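Caring for Knitwear Between Seasons
22 November 2019

Readers of this journal will be aware that the household moved to Inthorpe in June. The move required a full review of our winter clothing, much of which had been kept in boxes for longer than is advisable. The following notes record the practice we have since adopted. 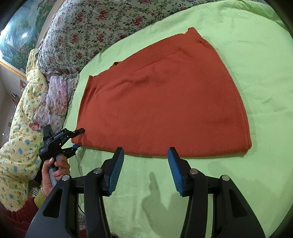

Orange knitwear on a green cloth.

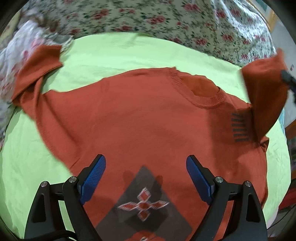 Knitwear should be washed before it is put away, even where it has been worn only once. Moths are drawn to traces of skin and food, and a mark that cannot be seen in November may well be plain by spring. We use a wool soap from Szabó, sold in bottles of 500 ml, and water no warmer than the hand finds comfortable. Garments are pressed in a towel and never wrung. They are then dried flat, away from radiators, and turned once after 24 hours.

Hangers are not suitable. The weight of a heavy jumper pulls at the shoulders, and the resulting points are very difficult to remove. We fold each garment and stack no more than seven to a shelf – fewer if the yarn is thick.

Cotton bags are preferred to plastic. Those supplied by Baltura have served well, although the drawstrings are shorter than one would wish. Cedar blocks should be sanded lightly each year to renew the scent.

Small holes are mended before storage. Matching yarn for the older pieces has proved hard to obtain, and enquiries continue. Correspondence on darning wool, in particular the heavier weights, would be gratefully received.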